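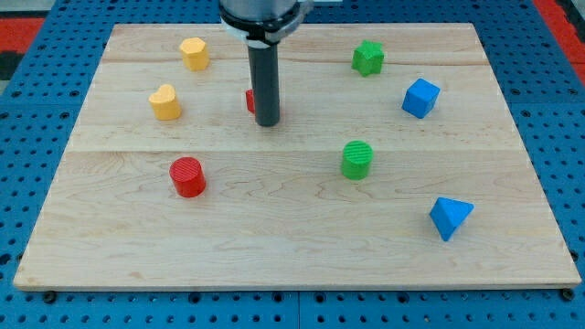
Attachment 1: rod tool over the board, eight blocks placed.

Ticket 807: Tevero arm, sorting of blocks by color
Status: Open
Opened by: Iulian Dobre, Cinovdale workshop
Date: September 2023

Problem
We want to know if the arm can do the tidying at the end of a shift, so that small parts go back to their own bins. Before real parts we use printed blocks on a wooden board. The task is to push each block next to the other one of its color. In 39 of 66 runs the task was completed. This is too low for us.

What I checked
1. Clamp ring of the tool: tightened again. No change.
2. Speed reduced by 20 percent. The cylinders fall less often, but the star still turns when the rod touches it between two points.
3. Start position of the rod. When it stops close to a block, as with the red one beside it in the attachment, the overhead camera loses this block and the run ends with "target missing".

Comment from Doležal support
Please move the rod to a free corner before every new camera picture and send us the log.

Reply, I. Dobre
Done. "Target missing" did not come back until now. The heart is still difficult, it slides away to one side. My colleague needs less than one minute for the same work by hand, so for the moment we keep the tidying with people. Please leave the ticket open, I will repeat the test in November with the new software.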